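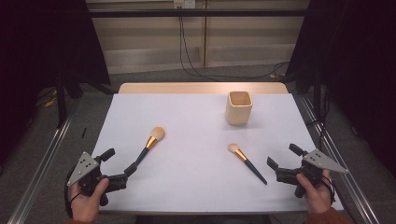 Marbridge Players – Make-up and Wardrobe Meeting

Print this page | E-mail this page

Search minutes Enter keywords Go

March 11, 2023, green room, Isah Hall

Chair: Warrick Hollis. Minutes: Berkay Soylu, who was last to sit down.

1. Previous minutes
The January minutes were accepted once "wig glue" was corrected to "wig, blue".

2. Brushes
Two brushes with cream bristles and gold ferrules are to go back in the kit, the large one with the black handle for powder and the small one with the navy handle for cheeks. Warrick reminded members that neither is for dusting the piano. The piano was discussed for some time.

3. The beige cup
The small square cup is to hold brushes, handles down. Berkay asked if it was ceramic or bamboo. Opinion was divided and remains so. Moved that it not be used for tea – carried, with one abstention from a tea drinker.

4. Table
White paper goes down on the make-up table before every call and comes up after it. Last season's foundation is still in the grain of the old one. Warrick to buy another roll.

5. Money
The Jovine hire account stands at $146, of which $60 is a late fee for a moustache. Berkay to write a polite letter. Warrick to read it first.

6. Other business
Pranimon dress rehearsal: faces on by six, please. Villagers do their own eyebrows, within reason.

Meeting closed at 9:20. Chairs stacked by those who hadn't left yet.

Print this page | E-mail this page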